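Kavetley Channel-Quilted Throw

Teal green / Cream / Slate

I've been selling bedding for 6 years and this is the first throw I've taken home, washed, put on my own bed and then refused to bring back to the shop. (Sorry, Tegan. I know it was the display one.)

So, what is it? It's a padded throw, plush on the outside, stitched straight across in wide rows so the filling stays where it's put. My old one had no stitching to speak of and all the fluff ended up at one end by the second winter. This one you can shake out, fold, drag to the couch and sit on, and the rows still puff up nicely between the seams.

The teal is my favorite by a mile. It's a dark green with some blue in it, and I was worried it would fight with a busy bedspread, but it really doesn't! Cream with flowers, a bit of a grid, old-fashioned roses — it goes over all of that and calms it down. Red pillows look great with it too, and so does anything gold.

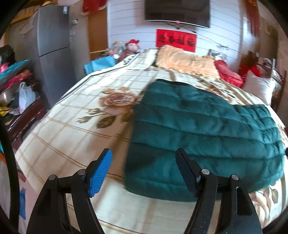
I like it laid flat over one half of the bed, because one of us is always cold and the other one sleeps with a foot out the window. You can fold it down to a strip across the bottom if you want the hotel look, or double it up for a nap. It's 50 inches wide, so please don't buy one hoping to cover a whole queen. Get two, or get the Gelcombe quilt, which is the bigger, flatter cousin and comes in the same colors.

Washing: cold, gentle, with nothing else in the drum. Tumble on low with a couple of dryer balls and take it out while it's still a tiny bit damp. No fabric softener, it flattens the plush. Elsie used it once on hers and it took 4 washes to get the softness back.

What I'd change: it picks up cat hair like you wouldn't believe, and the slate shows every bit of it. The cream is better for that. It's also heavier than it looks when you're carrying it up the stairs with a cup of tea — ask me how I know.

Price is $122, and that includes the cotton storage bag. Teal and cream are in stock now, slate is back in April. If you want to feel one first, come in and ask for me or Petro and we'll pull one off the shelf for you.

Leonie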